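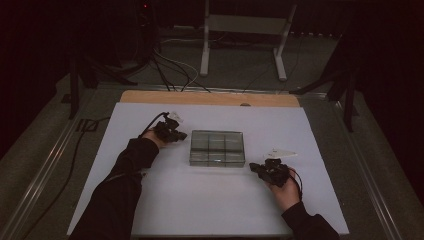

Photo: Kristýna Říha

Reviews > Payments > Card readers

Orkier card reader: four months on the market stall

I'd put off changing my card reader for ages. The old one worked, mostly, and I know where I am with a thing that mostly works. Then it dropped three sales in one wet morning in October and I ordered the Orkier that same evening, with the Foltden account to go with it (you can use your own bank, but the payouts are slower).

I love it! It's small enough for an apron pocket, it wakes up the moment you type in an amount, and contactless goes through so quickly that people ask me if it's worked. My old Kohlhase used to sit there thinking about it while the queue shuffled its feet.

Battery first, as that's what every stallholder asks me. I charge it overnight and get 14 hours, with the screen turned down a bit. In bright sun you'll want the screen up again and it runs down sooner, so I carry a lead.

Signal was my big worry. Our end of the square is hopeless for mobile coverage, but the reader has its own SIM and will store payments if it loses the network. It'll hold up to 200 of them and send them when it's back in range. The catch is that if a stored payment is refused later, the loss is yours. I've had one, for a jar of chutney, and I'm over it.

Costs: the reader was £199, which made me wince, and there's no monthly fee. The charge per sale drops once you take more than £4000 in a month. I've managed that twice, both times before Christmas.

Payouts land the next morning, usually before I've finished loading the van. The statements are clear too. Fees get their own column and my bookkeeper, Rostislav Murín, has stopped sending me emails with question marks in them.

Grumbles? Refunds are buried three menus deep, and the paper roll is a fiddly size that I can only get from Gondumell. Tipping is switched on when it arrives and you have to go into the app to turn it off. I'd also like a louder beep.

I've since bought a second one for my sister's stall.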